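Progress report to Kindley, second period, through the end of December
Project: Automated sorting and kitting, Ormsby returns building
Partner firms: Gastgate (integration), Troltix (grippers and software)

Summary

The short version is that the cell runs, the people are still here, and the budget line called "miscellaneous" has become the most interesting one in the project. We are behind on kitting and slightly ahead on sorting. Details below, in the order you asked for them last time.

Sorting

The sorting arm went live on first shift in the second week of the period and was handling 600 items a shift by the close of it. The target in the grant agreement was 2,000. We would like to draw your attention to the word "by the end of year two" in the same sentence, as our operations lead did to us, several times.

Most of the gap is soft packaging. The arm is very good with boxes and takes a philosophical view of bags. Items it declines go down a chute to the manual bench, which was meant to be a part-time post and has been staffed full time since October. The people on that bench have taken to calling it the appeals court. Gastgate is changing the approach angle for bags and expects to have it in place early next quarter. We have written "early" here exactly as it was given to us.

Kitting and hand-guided work

Kitting is still taught by hand. An operator holds a gripper tool, does the job with it at a desk, and the recordings go to Troltix, who turn them into something the arm can attempt. Operators do this in blocks of an hour, with a change of task between blocks. We started at two hours and had complaints about wrists, which were fair.
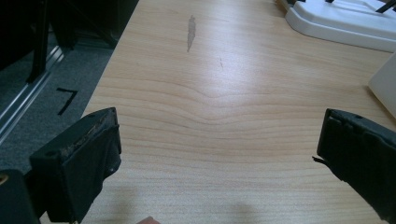
Pads are our largest unplanned cost. The agreement assumed one set per tool for the year, a figure that seems to have been arrived at by someone who had never picked anything up. The strip along the left finger has gone rough and crumbly, with brownish flecks coming through the black, while the face of the right finger is in better shape. We have asked Troltix for a harder pad compound and for pads that can be ordered one side at a time. They have agreed to the first and are thinking about the second. Meanwhile operators check both fingers at the start of each block and write down what they find, on paper, in a building that received a grant to go paperless.

What has changed for staff

There are 12 people on the automation roster, all of them from the existing workforce, as promised. Nobody has lost hours. Three have moved to a higher pay grade as cell operators, and we have put in for a fourth.

The work is different in ways the proposal didn't mention. Walking is down, which people like. Standing still is up, which they don't, and we have bought mats. The cell stops often enough that operators have to stay close to it but not often enough to keep them busy, and several described this in their one-to-one meetings as the longest part of the day. We now pair the cell with label checking so that there is something to do between stops. Opinion on label checking is mixed.

Training hours per operator came in at about 100, well above plan. Part of that was the original Troltix course, which spent a morning on the history of the company. The rest was useful. We have asked for a shorter version and two operators are helping to write it, on paid time.

Night shift has asked why it doesn't have a cell. We consider this the most encouraging feedback of the period and have no money to do anything about it.

Spending

Overall we are within budget. Pads, mats and the second bench post were covered from the travel line, which was easy to raid as no one has wanted to go anywhere. If the pad replacement rate holds, we will need your approval to move funds again before spring. A request form is attached.

Next period

Bags on the sorting arm. New pads on all hand tools, with a written replacement rule. First kitting trial on the arm itself, on one product, with an operator at the stop button. A decision on whether the manual bench is permanent, and if it is, a better chair.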